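I've been fixing our planner again, and this week it was timing. Stokus, our scheduler, kept sending goals before the old ones had cleared.
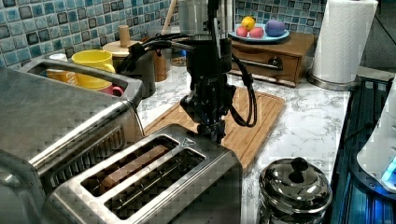

So I moved the queue check into the control loop, which now runs every 20 milliseconds - much calmer logs!

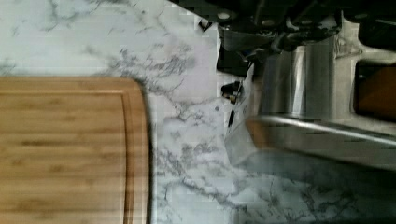
Does the planner replan on every tick?
Only when the goal moves, or the path gets blocked.

More soon, I hope - the tests still need tidying. 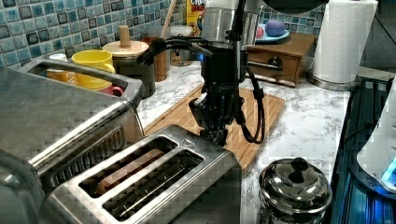
Cinzia Ferri
We kept our queue check outside the loop and regretted it.

2 comments
288 shares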